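Print | E-mail this article
Share 80 | Comments 6

The second shift at Jevgate

Aug 4, 2020

Jouko Pelkonen spent eleven years feeding trays onto a belt. The belt is still there, at the far end of the Jevgate prepared-meals plant, and so is he, but he hasn't lifted a tray since October. Two arms do that now. Pelkonen has a desk, a chair he adjusted himself, and a title he still has trouble saying with a straight face: motion reviewer.

The job came out of a deal between the plant and Zadside, the company that supplies its automation. Jevgate wanted robots that could handle loose vegetables as well as sealed trays. Zadside wanted people who knew how vegetables behave. The workers' representatives asked that the people come from the floor, and six of them did.

Much of what they do happens on a screen. Before a new movement goes anywhere near the line, it is practiced in simulation, in model kitchens that Zadside builds by the dozen. The arm picks something up, carries it, sets it down. A reviewer watches, marks the moment where the grip looks wrong, writes a short note and opens the next run. A full day is 336 runs. Pelkonen rarely gets through them all, and his supervisor has stopped bringing it up.

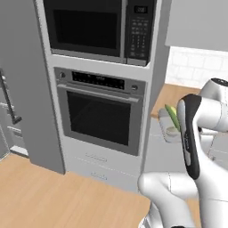
The notes are plain. "Too close to the end." "Would roll." "Nobody carries it like that." Early on, the engineers sent some of them back and asked for angles and distances. The reviewers answered that they didn't have any. After a few weeks both sides settled on a form with a box for the measurement, filled in by the software, and a box for the remark, filled in by the person.

"I know when a thing is about to get dropped," Pelkonen says. "I dropped enough of them. I can't give you a number for it."

Pay was the hard part. Reviewers are on the same hourly rate they earned on the line, but the line paid a premium for cold and for nights, and the desk pays neither. Pelkonen figures he lost the price of a vacation every year. His shoulder has stopped waking him up, and he says he would take the trade again. Two of the others were less sure, and one of them went back to packing at her own request.

The people who stayed on the floor have seen their work change too. Where the arms run, there is one person for what used to be three stations. That person clears jams, swaps the finger pads and wipes down the housings at the end of the shift. It is lighter work and lonelier. Several packers told me they missed the talk more than they had expected to, and that the break room is quieter than it was. The plant has cut no permanent jobs so far, though it has also not replaced the people who retired, and temporary contracts are harder to come by than they were two years ago.

Management points to Wallness, the sister plant, where the same system will go in next. Wallness has 1000 employees and a much older workforce. The union local there has asked for the premium to be kept for anyone who moves to a desk. Talks are still open.

At Koivisto, the training center both plants use, there is now a short course for reviewers. Pelkonen teaches the first morning of it. He brings a crate of produce and has everyone pick up each item with two fingers, carry it across the room and put it on a counter. Then they sit down and watch the arm try.

He hasn't been asked to write a manual and doesn't plan to offer. In the afternoons he drives back to Jevgate and works through what is left in his queue, which is usually most of it.

Contact us | Copyright 2020, all rights reserved | Back to top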